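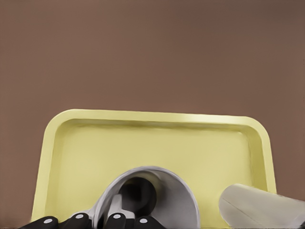
Report on the visit to the Brundent test cell, Clulleck
September 22, 2025

The delegation was received by Tamara Tymoshchuk, who is responsible for the two-arm table cell. The cell exists first in simulation, and any change to its layout is tried there before the hardware is touched. Mr. Kamran Shahbazi presented the current setup, in which kitchen items such as a tray, cups and a rice cooker are handled on a brown tabletop.
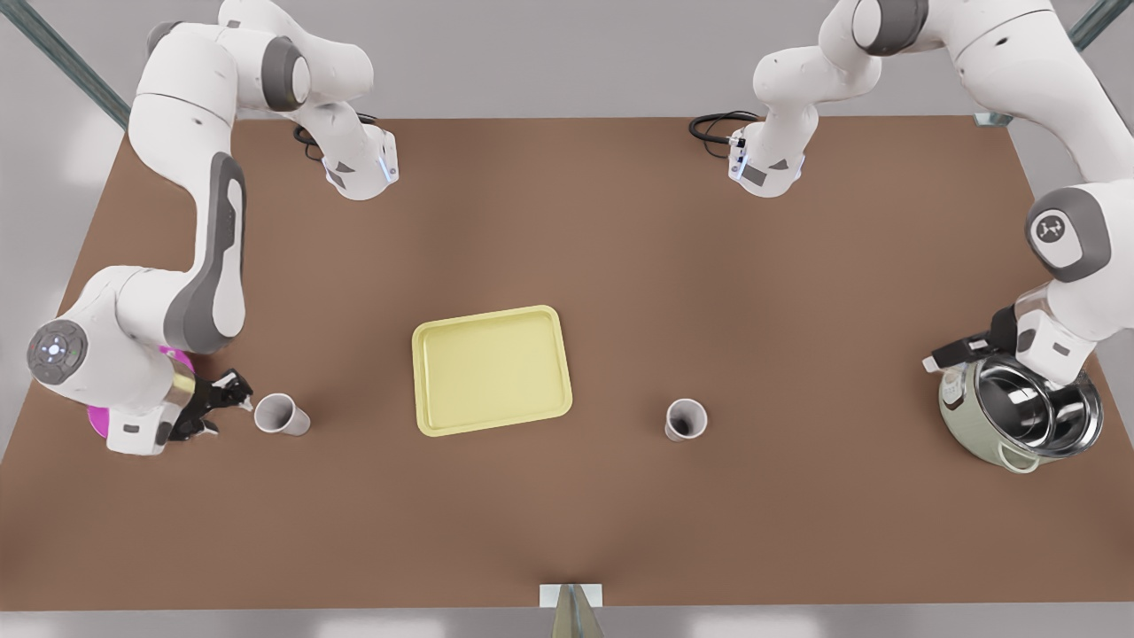
Both arms are mounted at the far side of the table, and the cables are looped next to them. Mr. Shahbazi noted that the length of these loops is reviewed whenever a wrist is changed. Gripper pads are inspected after every 79 runs and replaced in pairs. The log kept since April stood at 1367 runs on the day of the visit.

Members asked how faults are handled. A stopped arm is returned to its start position by hand command, and the joint zero points are then checked against the model. Pravesh Ngubane will send the inspection sheet to all participants. The spare parts list was not available and has been requested from Skultora.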